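Boards > Desktop Hardware > Teardown and Salvage

Old Dell tower, what is worth pulling before it goes to recycling?

I have the side off one of the older Dell towers and I'm deciding what to keep. The hard drive sits in a blue plastic caddy. The CPU socket is empty and so are the memory slots. There is still a graphics card in it, the power supply, and the metal drive cage. Two views of the case with the side off.
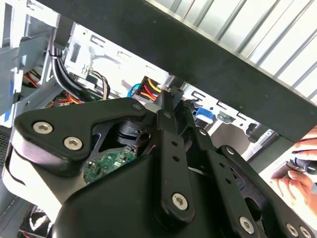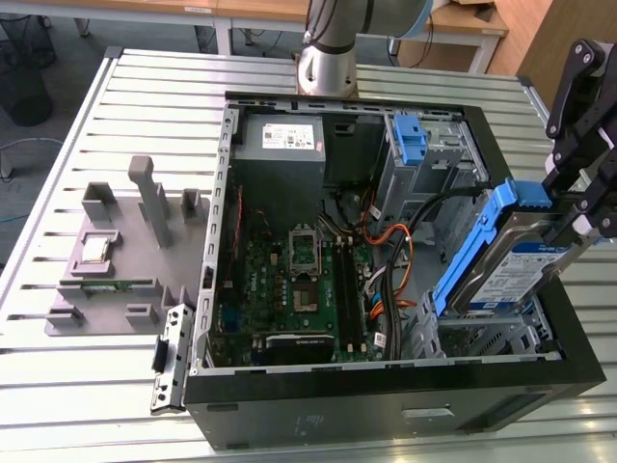
Posted by Liis Raudsepp (lerketti) – Wednesday, July 26, 2023 – Member since May – 86 posts

My question is what order people do this in, and whether the power supply is worth the shelf space. I have an old Hikport board at home that needs one. I would also like to keep the caddy, as I have another Dell with a bare drive in it held by tape.

----

lustow
1049 posts

Drive first, always. Pull the data and power cables off the drive before you touch the caddy. On most of these you squeeze the two blue tabs together and it slides out. If it sticks, look for a cable caught behind it. Don't pry the rails with a screwdriver, the plastic gets brittle and they snap at the corners.

Keep the caddy for sure. I have paid more than 50 dollars for a handful of them over the years, which is silly for bits of plastic.

----

ramanauskas_k

I would leave the power supply alone. Some of the older Dell units were wired differently from standard ATX even though the plug looks the same. If you put the wrong one on your Hikport board you can kill the board. Check the pinout for the exact part number on the label before you plug it into anything.

----

lustow

That was mostly the machines from around 2000. Later ones are mostly fine. I have run one in a shop PC for years.

----

ramanauskas_k

"Mostly" is the problem. A new supply costs less than a dead board. Not every later Dell used a standard one either, and the mounting holes can be off even when the wiring is right.

----

lerketti

I'll look up the part number tonight. If I can't find a pinout it goes in the bin with the case.

What about the graphics card? No idea if it works.

----

deskfan135

Take it. One screw or a plastic latch at the bracket, then the catch at the end of the slot if there is one, then straight up. Cards like that are still useful for checking whether a board gives a picture at all. I keep one in a drawer for that and nothing else.

The motherboard I would recycle. With no processor and no memory you would have to find both just to test it, and then you have a slow computer.

----

lustow

Disagree on the board. Somebody with the same model and a bad one will want it. List it as untested with the socket contacts showing clearly in the photos and put a cover over the socket. I sold one that way for 30 plus shipping. Bent contacts are the first thing a buyer asks about.

----

deskfan135

And how long did it sit?

----

lustow

A few months. It doesn't eat anything.

----

ramanauskas_k

Whatever you do with the rest, wipe the hard drive before you give it away or reuse it. If it won't spin up, drill it. Also save the small screws that hold the drives in the cage. They are easy to lose and the ones in the variety bags never fit right.

----

lerketti

OK. Plan is drive and caddy, graphics card, screws, and the red cable on the left if it's any good. Power supply depends on the pinout. Board goes in an antistatic bag for now – I'll list it and see.

Does the optical drive release from the same blue latch on the cage, or is there a screw on the side?

----

deskfan135

Usually the latch. Slide it and push the drive out toward the front. You may have to take the front panel off first.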